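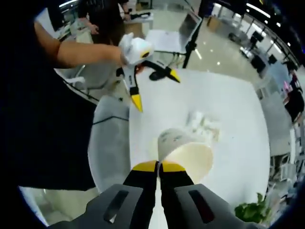
Paper cup on a white tabletop

Hi, I'm Nuwan Seneviratne, and I'm opening a second Tisadov, this time in Nerkmont! If you've eaten at our Dronden place you know what we do: noodle bowls, grilled chicken, big shared plates, nothing that makes you wince at the check. We had 51 seats over there and people still waited on the sidewalk, so off we go again.

I need 5 servers and a line cook to start in November. Restaurant experience is great for the cook – for servers I'd much rather have someone who likes talking to strangers and can carry a tray. I'll teach you the menu myself (yes, there's a lot of tasting).

Shifts start at 3 p.m. and we lock up by 10. Tips are pooled with the kitchen, you get a meal every shift, and schedules go up two weeks ahead.
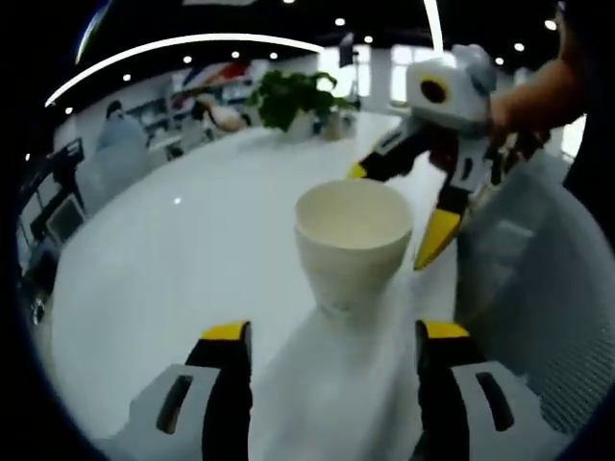 White cup, glossy white table

Come by 211 Tanasarn Street between 2 and 4 in the afternoon and ask for me, or leave a note with your phone number and the hours you can work. Résumé if you have one, no big deal if you don't.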